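Voting in the Bistham Town Council Election: Frequently Asked Questions

Last updated: September 2020

Who can vote in this election?

Every person who is 18 or older on election day and has the main home inside the town limits of Bistham. You must also be on the voter list. Owning a shop or a piece of land in the town does not give you a vote if you live in another place.

How do I know if I am on the list?

The list can be read at the election office on Akum Street during office hours. You can also call and give your name and your date of birth, and the clerk will check it for you. We do not give this information by e-mail.

I moved from Kavance to Berisha this year. Must I register again?

Yes. Kavance and Berisha are different wards and they elect different council members. Please fill in the change of address form and bring one paper which shows the new address, for example a rent contract or a water bill.

How many seats are open?

There are 6 seats, and each ward elects 2 members. On your ballot you may mark one or two names. If you mark three names, the ballot cannot be counted.

What does a candidate need to be on the ballot?

A candidate must bring the signatures of 50 registered voters from the same ward. A voter may sign for more than one candidate. The signatures are compared with the list, and if there are too few good ones, the candidate can bring more until the filing period is closed.

Is it necessary to belong to a party?

No. Independent candidates follow the same rules, and the order of the names on the ballot is decided by drawing lots.

Can I vote by mail?

Yes, and you do not need to give a reason. Ask for the mail ballot in writing and sign the request by hand. In the last council election we received 2,505 ballots by mail, so please send yours early. What arrives after the polls are closed is not counted, even if the postmark is older.
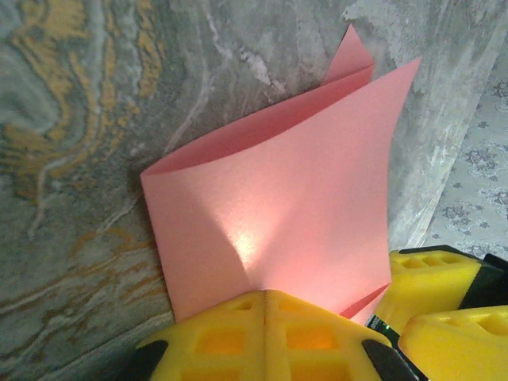
What if I make a mistake on my ballot?

Do not correct it. Give it back to the poll worker and ask for a new one. The spoiled ballot is put in a separate envelope.

When do the new members begin their work?

They take the oath at the first council meeting in December. This meeting is open to the public.

Who can I ask if my question is not on this page?

Please write to Ignacio Lucero, election clerk, at the office on Akum Street, or leave a message by telephone. Questions about the result of a ward must be made in writing and signed.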